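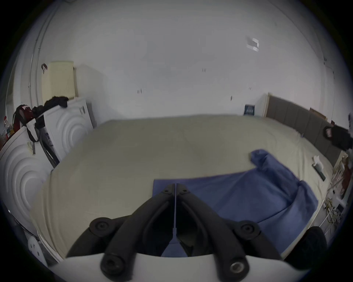

Home | Projects | Reports | Archive | Contact

Folding and Bed Reset Times in a Shared Student Bedroom
Household Systems, final project report
Submitted May 9, 2023

1. Purpose

The project measured how long it takes to return a double bed to a made state after ordinary use, and how much of that time goes to each part of the job. The work was limited to one bedroom in a rented apartment. Laundry, vacuuming and window cleaning were excluded.

A bed is treated as reset when three conditions are met: the fitted sheet is flat with all corners seated, the blanket is folded to a rectangle and placed at the foot, and no loose item remains on the mattress.

2. Room and furnishings

The bed is a double with a gray upholstered headboard in vertical padded panels. The fitted sheet is beige. The blue cloth was used as the test piece throughout, and is called "the cloth" in the rest of this report. A piece of cardboard is wedged behind the headboard and was left in place for all trials. Moving it changes the gap to the wall, and the gap affects how easily the upper corners of the sheet can be reached.

The bedside shelf is cluttered, with a tangle of white and yellow cables spilling down below it. The shelf was not part of the reset. It does affect the result, as small items moved off the bed have to go somewhere and the shelf has little free surface.

The mattress is an Etis with a removable cover. The sheet is an Onska, bought in August and washed weekly. Timing was done with a Wurden kitchen timer, which reads to one second.

3. Method

Twelve trials were run. Each began from a disturbed state prepared by the person not doing the timed work. The cloth was dropped on one half of the bed from shoulder height, part of it then pulled flat and the rest left bunched. Small items, usually a phone or a used tissue, were set near the headboard.

The timed work followed a fixed order:

Clear loose items.
Lift the cloth and put it over the shoulder.
Pull the sheet from the foot, then check the corners.
Lay the cloth on the mattress, fold in half lengthwise, then in thirds.
Set the folded cloth at the foot of the bed.

Each step was called out and its finish time written down by the second person. A trial was repeated if a corner of the sheet came off after the final check. This happened once.

4. Results

Total timed work over the 12 trials was 2,245 seconds, a mean of 187 seconds per trial. Folding the cloth took the largest share, followed by sheet tension. Clearing loose items was short in every trial but varied the most in relative terms. The slow trials were those in which an item had to be placed on the shelf and other things shifted to make room.

Folding time depended on the starting condition. When the flat portion of the cloth included two corners, the fold could start without shaking it out. When all four corners were inside the bunched part, the cloth had to be lifted and opened first. A corner sticking up out of the folds was quicker to find than one lying underneath, and after the first few trials both of us looked for it before touching anything else.

The upper corner of the sheet nearest the shelf was the slowest to seat. Access there is limited by the shelf and the cables. The opposite side gave no trouble.

5. Discussion

The order of steps was taken from the Ostrowski housekeeping handout issued in class. It assumes clear access from both sides. With one side restricted, we would seat the difficult corner first, while the rest of the sheet is still slack. This was tried after the main set but was not timed, so no figure is given.

A basket with a lid beside the bed would likely cut the clearing step. We did not buy one. The project limit was 5 dollars.

6. Limits

One bed, one cloth and two workers. The disturbed state was prepared by hand and was not identical between trials. Both workers improved with practice, and the order of trials was not randomized.

7. Further work

Repeat with the shelf cleared and the cables tied up along the wall. Repeat with a heavier blanket.

Previous report | Next report | Back to list

Comments

Did you record which of you folded in which trial? Averaging two people hides a lot.

We alternated. The raw sheet has it, I'll add the split to the appendix.

Thirds is a bad fold for a big blanket, it slides off the end of the bed. Quarters stays put.

How do you seat the corner by the shelf with the headboard that close? Mine pops off every night.

Push the mattress toward the foot a little, hook the corner, push it back.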